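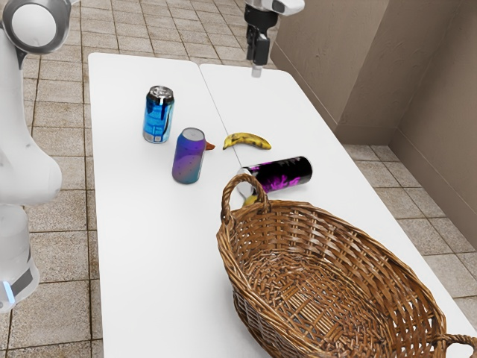
Figure 1. Two white rectangular tables placed side by side, with a visible seam between them.

Home Current Issue Archive Authors Search

3. Seams and Shared Space in Public Reading Rooms

3.1 Why the seam matters

Most studies of seating in libraries treat a table as one thing. A reader sits down, spreads out, and the table is counted as taken. When two tables are pushed together (the arrangement in Figure 1), that simple picture gets a lot more interesting! The joined surface is large enough for strangers to share, yet it carries a line that everyone can see and that no sign explains. We wanted to know how much work that line does.

Earlier writing on personal space in reading rooms has mostly looked at chairs: which one a newcomer picks, how many are left empty on either side, whether a coat is hung on the next one over. The surface itself gets far less attention, even though it is where readers put their books, laptops, lunch and elbows. Our starting guess was a modest one. We expected readers to keep their things on one side of the seam when a stranger sat across it, and to ignore it when they were alone.

3.2 Sites and observations

We observed joined tables in the public libraries at Prostlow and Utbridge over 11 weeks, ending in December. Prostlow has one long reading room with tall windows on the street side. Utbridge is newer and noisier, with a children's area that opens straight onto the study floor, and its tables are moved a good deal more often. Between them the two sites gave us 20 joined pairs and 801 sittings, where a sitting begins when a reader puts something down on the surface and ends when the last item is picked up.

For each sitting we noted where the first item was placed, whether anything crossed the seam, and whether another reader was already at the pair. We did not record names, ages or what people were reading, tempting as that last one was. Sittings shorter than four minutes were left out of the analysis, as were groups who arrived together.

3.3 First placement

The first item turned out to be a wonderfully rich thing to watch. Readers who came to an empty pair often set a bag right over the join, then slid it to one side as they settled in. Readers who joined someone else almost never did this. They placed a book or a cup well inside their own half and built outward from it, stopping short of the line.

Differences between the sites were small but worth a mention. At Utbridge, where the tables are sometimes left slightly out of line, readers treated a wider gap as a firmer border. At Prostlow the tables sit tight together, and papers drifted across more freely, above all late in the afternoon when the room thinned out. The seam stays easy to find on a plain, pale surface, and we would love to see the same observations repeated on dark or patterned tops.

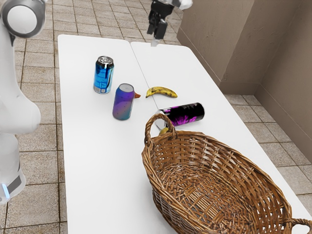

3.4 Crossing and repair

Crossings did happen, and they were usually brief. A sheet of paper would slide over, the owner would notice, and a hand would draw it back, often with a quick glance at the neighbor. We call this repair. It was common even when the neighbor was wearing headphones and had not looked up. Power cords were the great exception: readers at both sites ran them across the seam without any sign of concern, and their neighbors simply worked around them.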